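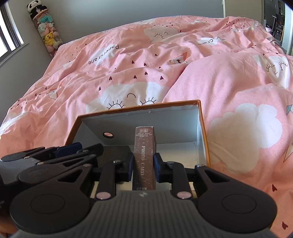
Skallano is a desktop client for keeping local mirrors of Git repositories, with scheduled fetches, full-text search across every branch and a plain log of each operation. It runs in the background and works with any server that speaks HTTPS or SSH. Each mirror is stored as a bare repository inside a single parent folder, much as the small box marked PHOTO CARD stands inside a larger open cardboard one, and the parent can be moved to another disk without rebuilding the index.

Editions

Skallano Grotport – single user, up to 300 mirrors, one fetch schedule.
Skallano Simiyu – shared index for a team, up to 1024 mirrors, separate schedules per folder, read-only web view.

Both editions use the same index format. An upgrade from Grotport to Simiyu keeps existing mirrors, tags and saved searches.

Search

Queries can be limited by path, author, branch or file type. Regular expressions are supported. Binary files are skipped by default – this behaviour can be changed per mirror under Settings, Indexing.

Requirements

64-bit Windows, macOS or Linux
Git installed and on the system path
155 MB of disk space for the program, plus space for mirrors and index

Storage and logs

Logs are kept for 7 days and then overwritten. Credentials go into the operating system's own key store and are never written to the log. Large file storage objects are not fetched unless the option is switched on for that mirror.

Licence

Sold per seat by Makent as a perpetual licence. Minor updates are included. The colour theme and keyboard shortcuts are saved to a text file that can be copied between machines.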